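Chapter 6
Bus Lanes and the Local Council

By the end of this chapter you should be able to:
explain who decides whether a road gets a bus lane
describe the stages a scheme passes through before work starts
read an objection letter and pick out the points a council must answer

6.1 A road with too much on it

Gostow Road runs for just over two miles between the market town of Tustley and the edge of Sullosthorpe. It has shops at one end, a school halfway along and a hospital at the other end. Buses use it, and so do vans, cyclists, and parents dropping off children. At peak times the number 21 bus can take longer to cover the road than a person on a bicycle.

In February 2019 the county council published a plan to turn one lane in each direction over to buses between seven and ten in the morning. The plan removed up to 200 parking spaces. Within a month the council had received 109 written objections and a petition with 2000 names on it. Shopkeepers said they would lose trade. A cycling group supported the lane but wanted it to run all day. The bus company asked for changes at two junctions and said little else in public.

We return to Gostow Road throughout the chapter. It was an ordinary dispute, and most of the steps in it can be found in any other.
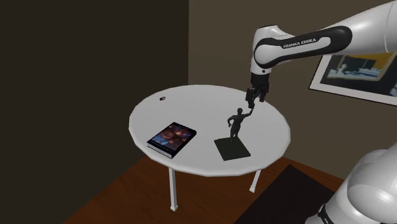
Department of Politics and Public Policy, Chareonsuk College

6.2 Who has the power to decide?

Roads in a county are usually looked after by the highway authority, which in this case was the county council. Tustley also has a town council, but a town council cannot put in a bus lane or stop one. It can only give its view. Many residents wrote to the wrong body, and their letters had to be passed on.

To reserve a lane for buses the authority makes a traffic order. It must publish a notice of what it means to do, say where the plans can be seen, and allow a period for objections. Objections should be in writing and should give grounds. "I do not want this" is an opinion. "The loading bay outside number 14 would be lost and deliveries could not be made before opening" is a ground, and the council has to consider it.

Considering an objection does not mean agreeing with it. Students often mix these up. A council may read every letter, reply to the main points and go ahead with the scheme unchanged.

6.3 Campaigns for and against

Both sides on Gostow Road tried to reach councillors before the vote in April. Ekkachai Nakpan, who ran a hardware shop near the Tustley end, organised the petition and spoke for three minutes at the public meeting. His main point was that customers collecting heavy goods need to park close by. Supporters of the lane replied with bus timings taken over several mornings.

Neither side's evidence covered the whole road. Keep this in mind when you read the extracts in section 6.4, and note for each one which stretch of road the writer is talking about.

Key terms: highway authority, traffic order, objection, petition, ground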